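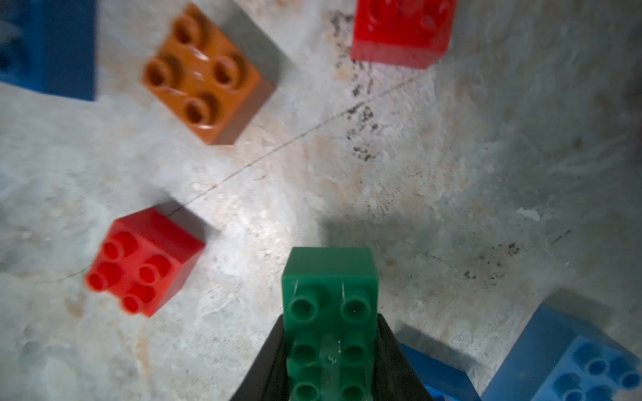

Big toddler bricks on a concrete floor, how to clean the bricks and keep them from scratching?

Posted by Orkero

Hello everybody. I ask for some advice about the large building bricks, the kind for toddlers, with the big round studs which are hollow in the center. We received two boxes of them from a family in our building, in total 369 pieces. I counted them because I wanted to know if they will fit on our shelf (they do not fit).

My child plays with them in the ground floor room, where we have bare concrete. The floor is old, pale gray with whitish and beige patches, it has a thin crack going diagonally and some places with dark speckled stains. It feels rough under the hand. The green bricks are where I see the damage best, for example the green one with six studs on top has faint scratches going down on its flat side. I do not know if they come from our floor or were there before us.

So my problems are these. First, how do I wash so many bricks without spending a full evening with a toothbrush? Second, can light scratches be removed from this plastic, or do I leave them? Third, is it worth to put something on the floor, and what? I rent, so I cannot paint or glue anything. I also worry a little about the dark speckles on the concrete, if they are mold or only old stains. The room is dry in summer, but in February the corner by the door feels damp.

Thank you for reading, I know it is many things in one post.

Posted by Flurow

I had a similar quantity from my sister, so I can tell how I did it.

For washing, take a mesh bag for laundry, the kind with a zipper, and fill it only to the half. Put the bag in the bathtub with warm water and a spoon of ordinary dish soap. The water should be warm for the hand and no more, I would never use boiling water on old bricks. Leave it for one hour, then move the bag up and down for two minutes, rinse, and shake it strongly. The hollow studs keep water inside, and the underside too, so spread the bricks on a towel with the studs down, and in the morning turn them over. Do not put them back in a closed box before they are fully dry. I did this mistake and the box smelled for weeks.

Some people use the washing machine or the dishwasher. I tried the dishwasher once, on the top shelf and with the coolest program, and most bricks were fine, but a few old ones did not hold together so well afterwards. If a brick has a sticker or any clear part, I would wash it by hand.

Before washing, look between the studs. In our bricks there was old tape and dried glue between the rows, and warm water alone did not take it off. A little cooking oil on a cotton cloth, wait ten minutes, then soap again.

About the scratches, I left them. The child does not see them. What you must check is the edges: pass your finger along each one, and if you feel a sharp point, rub it gently with a nail file.

For the floor I bought foam tiles which go together like a puzzle. They lie loose, so for a rented home it is good. Only lift them sometimes, especially in your damp corner, because moisture can stay under them.

Posted by Brevetti

just get a rug. kids' bricks get scratched, mine look terrible and still click together fine

Posted by Furnival

I agree with the rug, but choose one with very short pile. In a thick rug the bricks do not stand straight and a tower falls at the fourth piece, and then there is crying.

For the scratches, if they really disturb you: I polished a few bricks with sandpaper of grit 1000, wet, and after that with a plastic polish. It takes a long time for each side and the surface becomes a bit different from the other bricks, more dull in my case. Clean very well after, so no powder or polish stays on a toy which can go in the mouth. I did 6 pieces and then I stopped. For your quantity I would not start.

About the dark speckles I cannot say what they are, and I think no one can from here. You can make a small test. Clean one patch with water and soap, let it dry, mark around it with chalk and look again after two weeks. If it comes back or becomes larger, speak with the landlord before you cover the floor with anything. Also pass a vacuum cleaner along the crack and in the chipped places first. Small sand grains come out from old concrete, and in my garage it was the sand which scratched everything, more than the concrete itself.

Posted by Orkero

Thank you all. I washed the first half in the mesh bag and it went well, the towel with studs down was a good advice. I have made the chalk mark in the corner and now I wait with the foam tiles until I see the result. The scratches will stay.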